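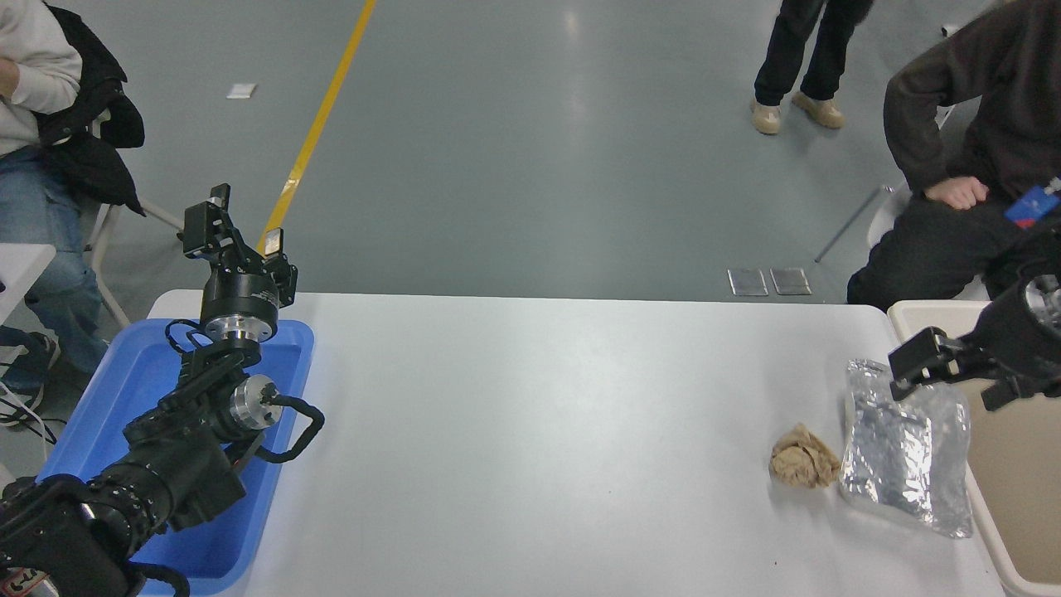
STUDENT PROJECTS / SECURITY HARDWARE

Why Does the Key Stick? Wear in Dormitory Door Locks
Final report, submitted Nov 14, 2022

Background

Every resident of Dreltgate Hall knows the move. You put the key in, pull it back a hair, lift the doorknob with your other hand, and turn. New students learn it from old students. Visitors never learn it and stand in the hallway until someone takes pity on them.

Our team of three wanted to find out what was wrong with the locks. The Sornesville housing office had a simpler theory, which was that the students were wrong. Both theories got a fair hearing.

The locks are ordinary five-pin cylinders, sold under the name Derkach and put in when the building was last renovated. Each one has a row of small spring-loaded pins that the cuts on the key lift to the right height. If every pin lands where it should, the plug turns. If one sits a little high or low, you get the Dreltgate move.

What we did

Housing lent us 25 cylinders that had been swapped out over the summer, in a cardboard box labeled BAD. Three of them turned out to work perfectly. We kept those as our comparison group and did not mention it to anyone until now. That left 22 worn ones.

For each cylinder we did the following:

Tried the key it came with and noted how it felt, on a scale from "fine" to "call someone."
Tried a fresh key cut to the original code.
Took the cylinder apart over a baking sheet, after one attempt without a baking sheet.
Measured the pins with a caliper and looked at the tips under a hand lens.
Cleaned everything, put it back together, and tried both keys again.

We also built a test stand to open and close a new cylinder over and over. It used a gear motor, a bracket, and a great deal of hope. It ran for 302 turns before the bracket bent, and we count that as data about brackets. The plan had called for many thousands of turns, so no wear results from the stand appear in this report.

Results

The biggest problem was the keys. In 8 of the worn cylinders, the fresh key worked smoothly on the first try with nothing else changed. Most of the old keys in that group were copies, and some looked like copies of copies. Every time a key is copied from a worn one, the wear gets copied too, with a small error from the machine on top. By the third generation you have something that is key-shaped.

Next was dirt. We found pocket lint, graphite, and a thick amber goo that used to be cooking oil. Several residents told us they had oiled their own lock. Cooking oil does help for a short time. After that it collects dust and sets, and the pins move through it the way a first-year moves toward an early class. Cleaning fixed most of the cylinders in this group, and a dry lubricant kept them moving during our repeat checks two weeks later.

What remained was real wear, mostly on the two pins nearest the front. These get rubbed by the whole length of the key each time it goes in, so they round off first. New pins are cheap, but someone has to sit down and fit them, and having done it we understand why the box was labeled BAD and put on a shelf.

Problems with our method

"Feels sticky" is not a unit. We scored each lock separately and averaged the scores, but one of us is clearly stronger than the others and rated nearly everything "fine." We should have used a torque gauge. We asked for one in February and were told it was on order.

We also only saw locks that somebody had already complained about. The ones still in the doors may be better, or their owners may have stopped complaining.

Recommendations

Housing should cut replacement keys from the code on file and stop copying whatever key the student hands over. The office already owns the Skoltura cutter needed for this, under a dust cover. One dry lubricant treatment per lock each summer would take care of much of the rest. A line in the move-in packet about cooking oil would also be welcome.

The cylinders have been returned in their original box. We did not change the label.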